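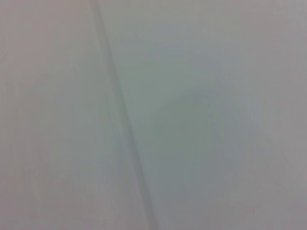
Stuck at the same weight since the clocks changed and getting fed up

Posted by Pennywhistle in Weight and Wellbeing

Hello all, long-time reader and very occasional poster, so please bear with me if I ramble (my daughter says I can't order a cup of tea without a preamble).

I started trying to lose weight just after New Year. I've got a good bit to lose, and I'm happy to say that by the end of March I'd shifted 32 pounds, which I was absolutely thrilled with. I'd gone down two sizes in trousers and I could get up the hill from the Gatside bus stop without having to pretend to look at the view halfway. Lovely.

Then it stopped. It's now July and in all that time I've lost 2 pounds. Some weeks it goes up by one, some weeks it goes back down by one, and I've started to dread the morning I weigh myself, when in the beginning I used to positively leap out of bed for it. I weigh at seven in the morning before breakfast, in my nightie, same spot on the bathroom floor, so I don't think it's that.

What I eat hasn't really changed, or I don't think it has. Porridge with a few berries, soup or a sandwich at lunch, and then a proper dinner with my husband, who is built like a broom handle and eats like a horse. I don't drink much. I have a biscuit with my eleven o'clock coffee and I'm not giving that up, so please don't ask me to! I keep a food diary in the Skudeck app, although I'll admit I've got a bit slapdash and tend to fill it in at bedtime from memory.

For exercise I walk most days, usually to the shops and back the long way, and I go to an aqua class when my shoulder lets me. I'm 5 foot 4 and I'm 61, if that makes any difference.

My sister reckons my body has gone into "starvation mode" and that I should eat more for a fortnight to wake it up. My neighbour says cut out bread. A lady at aqua swears by some sachets called Sonano that you stir into water before meals, and they're not cheap. I don't know who to believe, and I'm tempted to just try all three, except that I can't very well eat more and less bread at the same time.

Has anybody here been properly stuck like this and come out the other side? What did you change? And how did you keep your spirits up in the meantime? That's almost the bigger thing for me. I had a little cry over it last week, and then a cheese scone, and felt worse about both.

Thank you for reading all that.

Yaqin Cheng
Member, Weight and Wellbeing

Oh Pennywhistle, I could have written this myself two summers ago, right down to the scone (mine was fruit, with butter).

First of all, please go back and read your own second paragraph as though a friend had sent it to you. You lost 32 pounds and then you kept it off for months. I'd lost weight four or five times in my life before this one and I never once managed the keeping-off part, it all came galloping back the minute I stopped paying attention. Staying level through spring, with Easter in the middle of it, is a real achievement and I don't think we give ourselves enough credit for it on here.

Now, I'm no expert, I'm a school secretary, but I was stuck for a good long while at a bit under 14 stone and here is what I found when I went looking.

The biggest thing was simply that there was less of me. A smaller body needs less food to keep it going, so the dinners that had been making me lose weight in the beginning were, by then, just the right amount to keep me where I was. I found that quite a relief when the practice nurse explained it, because I'd convinced myself I'd broken something. She was also very kind but firm about starvation mode. She said your body does get a bit thriftier as you lose weight, but it doesn't hold on to everything because you've been having porridge and soup, and eating more for a fortnight would most likely put a pound or two on me and upset me further. I'd have a chat with yours if you can get an appointment, especially as you mention being tired of it all, and if you take any regular tablets do mention those too. Some of them can make a difference to weight and it's worth somebody having a look. Don't stop taking anything on your own account, of course.

The second thing was the diary, and I did have to laugh when I read yours because I was a bedtime filler-in too. I used to sit there with one eye closed trying to remember if I'd had one spoonful of peanut butter or two. So for one fortnight I wrote everything down as I ate it, on the back of an envelope on the worktop, and I got the kitchen scales out. I wasn't being naughty at all, it was all perfectly sensible food, but my "30 grams" of cheese was a lot nearer 60, and I was having the ends of everybody's dinners while I cleared the table. I worked out I was eating 150 calories a day in crusts and cold potatoes! You do have a husband who eats like a horse, so have a little look at whether you're dishing up the same plate for both of you. I was, for years. Mine now gets the big blue plates and I have one from my mum's old set that's a good inch smaller.

I kept my biscuit, by the way. It goes in the diary and I enjoy it.

The third thing was walking. I'd got so used to my usual route that I could do it chatting on the phone and not notice. I added one hill. I also started doing some strength exercises at home, nothing fancy, sitting down and standing up from a dining chair without using my hands, and pushing against the kitchen wall. With your shoulder I'd ask before doing the wall one. It took a few weeks to feel any benefit but I can carry the big shop in from the car now, and I'm sure it helped me get moving again on the scales as well.

As for spirits, I bought a cheap tape measure and measured my waist once a month. There was a whole month where the scales didn't move a jot and my waist was down to 38 inches from 39 and a half. I'd never have known! I also cut down to weighing once a fortnight, because the dread was spoiling my mornings. Some people do better weighing every day and seeing the wiggles for what they are, and if that's you then do that, but it made me a misery.

It did start coming off again, slowly, and some months it was only a pound. I've got a way to go yet so we can be slow together if you like. I post in the Slow and Steady thread most evenings after the washing-up, do come and say hello, we're a friendly lot and there's a great deal of talk about soup.

Big hug, and please don't feel bad about the scone.

bramblejelly

Cut out the bread. I did and lost half a stone. You don't need it. Wouldn't touch the sachets, my cousin had them and they gave her terrible wind and nothing else to show for the money.

OldGebruRoad
Member, Weight and Wellbeing

Evening all. I'd agree with most of what Yaqin has put, and I'd go a bit gentler on the bread than bramblejelly, with respect. If you give up bread and don't put anything in its place then you're eating less, so naturally the weight drops, but I did that the year I retired and by the autumn I was standing in the kitchen at ten at night eating toast like a man possessed. A sandwich at lunch is a perfectly decent meal. I have mine on wholemeal with plenty of chicken or egg in it and some salad on the side, and I find that if there's enough protein in it I'm not hunting about in the cupboards at four o'clock. Soup on its own never holds me, so I put a tin of beans or lentils in. It might be worth a try on your soup days.

On the sachets, I'd take the packet in to the pharmacist before spending anything. They'll look at what's in it and tell you whether it's any use and whether it mixes with whatever else you take. It costs you nothing but the queue, and ours at the top of Gebru Road is very patient with me.

One more thing that might be relevant is sleep. You don't mention it, but when mine was poor (up and down with my knees) I was hungry all the next day and never for anything green. Once I'd got a better pillow arrangement and stopped having the news on late, I did settle down, and the snacking settled with it. I can't prove the one led to the other but my wife certainly noticed an improvement in my temper.

It's also worth asking yourself whether you want a rest from losing. I had a planned break, two months of just keeping level on purpose, with the same habits and a slightly bigger dinner, and I felt much better going back to it afterwards. You've already shown you can hold steady, so it needn't be anything to worry about.

Well done on the hill at Gatside. I know that hill and I still stop to look at the view.

Pennywhistle

Thank you all so much, I've read these out to my husband, who went rather quiet at the part about the plates! I've put the kitchen scales out on the side ready for breakfast, and I've rung the surgery and got a slot with the nurse at the end of the month. I'll leave the sachets alone for now. Yaqin, I'll come and find you in Slow and Steady, though I may just lurk and read about the soup for the first few evenings.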